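Fallness takes the top prize at this year's Bomura Audio Awards

Well, my favorite won for once! The Bomura Audio Awards handed out their prizes last night, and Show of the Year went to Fallness, the slow, strange little documentary series about a town that keeps moving its own cemetery. I've been bugging everyone I know to listen to it, so please allow me a small victory lap.

The judges had 873 entries to get through this time, and they cut those down to a shortlist of 12 before picking the winner. Fallness beat a couple of much bigger shows to get there (one of them had billboards, for crying out loud). The judges' note called it "patient, funny and beautifully recorded," and I can't argue with any of that, though I'd have put funny first.
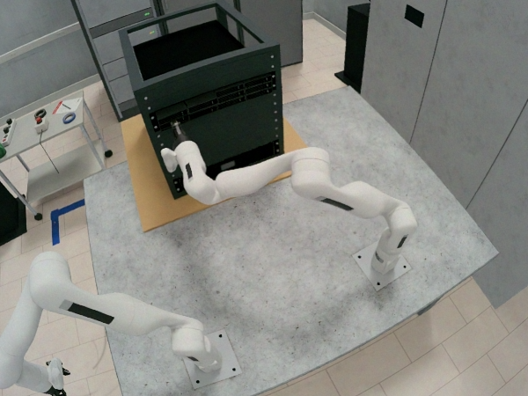

What Fallness gets for winning

There's a $3,000 check, a glass trophy shaped sort of like an ear, and a spot on the front page of the Bomura app for the rest of April. I suspect the front page is the part the makers care about most. Small shows live or die on people stumbling over them, and this one has been getting by on word of mouth and a very loyal mailing list.

The series is made by Kovach, a tiny studio that mostly did audio tours for museums before this. You can tell, in a good way. The sound of footsteps on gravel in episode two is so crisp I took my headphones off to check behind me.

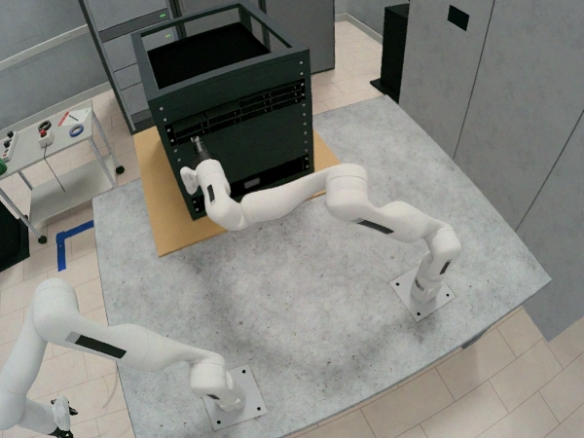
The other winners

Best Interview Show went to Cuadros, the bilingual podcast where painters talk about the one picture they wish they hadn't sold. I came to that one pretty cold and ended up playing three episodes back to back while I cleaned out the garage. The garage still isn't done.

Best New Show was a tie, the first in that category, and the judges gave no reason beyond saying they'd voted twice and landed in the same place. Listeners' Choice also went to Fallness, by 202 votes, so the crowd and the panel agreed for a change. Last year they very much did not, and my inbox still hasn't recovered from what I wrote about it.

If you haven't heard the winner yet, start at the beginning and don't skip the prologue. I know it's long and it's mostly a guy reading out a bus schedule, but stick with it, because that schedule comes back in a big way in the finale. 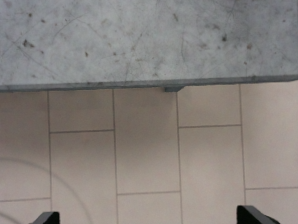
Do I need a paid Bomura account to hear Fallness?
The whole season is free with ads in the app, and a paid account only takes the ads out and adds two bonus episodes.

Kovach says a second season is in the works, with a new town and a new mystery, but there's no release date yet. I'm hoping for fall. I'd also like them to keep the same theme music, that wobbly organ thing, which I've been humming in the grocery store for weeks now and would happily hum for another season.

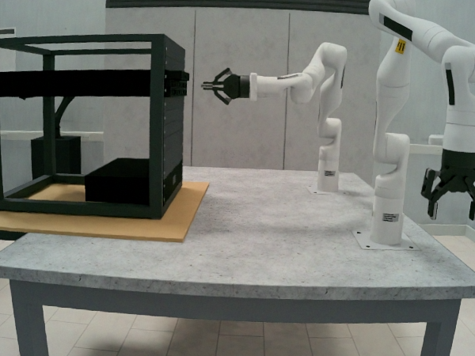 A black equipment rack and two white robot arms on a stone-look tabletop. Computer rendering.

Entries for next year's awards open at the end of the month, and the form is already up on the Bomura site.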